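Count the hours, not the episodes

Most teams that collect demonstrations for robot learning report one number, and it is the number of episodes. I think it is the wrong one to lead with.

Last January the group at Wedside told us they had 438 episodes of cap handling. Ours at Kosine had 275. On paper they were well ahead. Then Tahmineh Heydari went through both sets and sorted them by how the caps lay at the start. Nearly all of the 438 began from the same tidy layout, crowns up, visors facing the arms. A model trained on them did well on that layout and poorly on everything else.

Caps are a good test of this. They are soft, they catch on each other, and the strap at the back is a different problem from the visor at the front. A person picks one up without deciding how. An operator driving two arms has to decide every time, and that decision is the thing we want recorded. If the start is always the same, the operator decides once and then repeats it 200 times.

So I would rather see fewer episodes and messier floors. Let the caps overlap. Leave some upside down. Take hold of a strap if that is what the operator would do. Keep the slow attempts too - a hesitation in front of a tangle tells the model more than another clean lift.
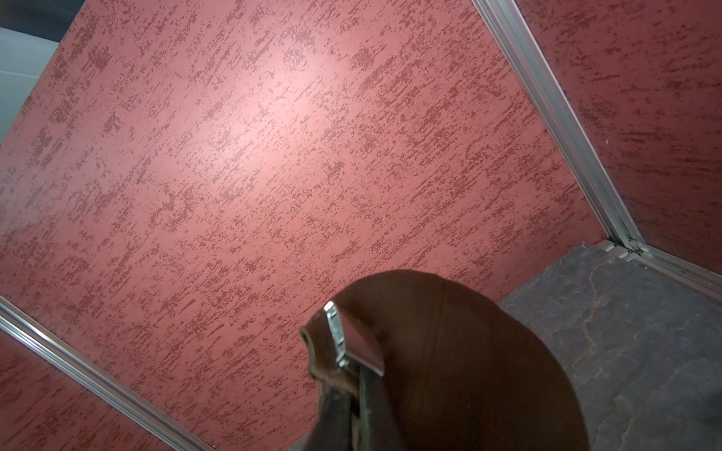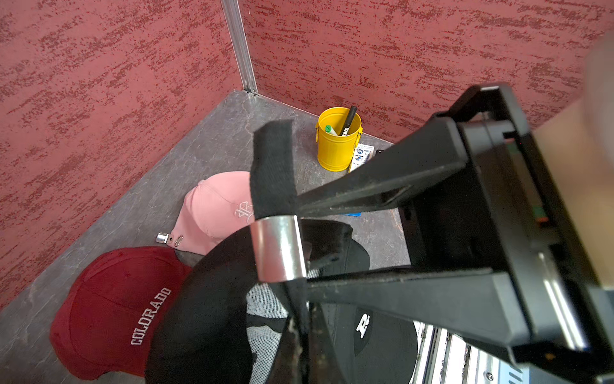
Caps at close range and from the side camera, in the two views next to this line.
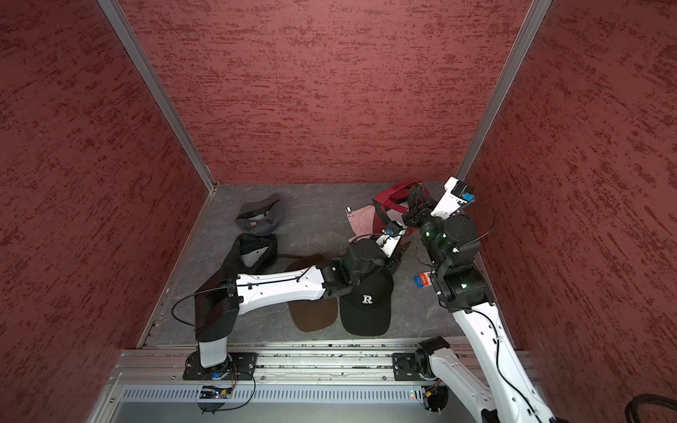 The usual objection is cost. Messy starts take longer to set up, operators get tired, and the daily count drops. All true. When we changed our rules at Cukgate the count fell sharply and the people paying for the work noticed. But a day's work should be judged by how many different situations it covers, and that can be written down as easily as a total. We now log the starting layout in a short note before each episode. It takes 2 extra people-hours a week, and I would not go back.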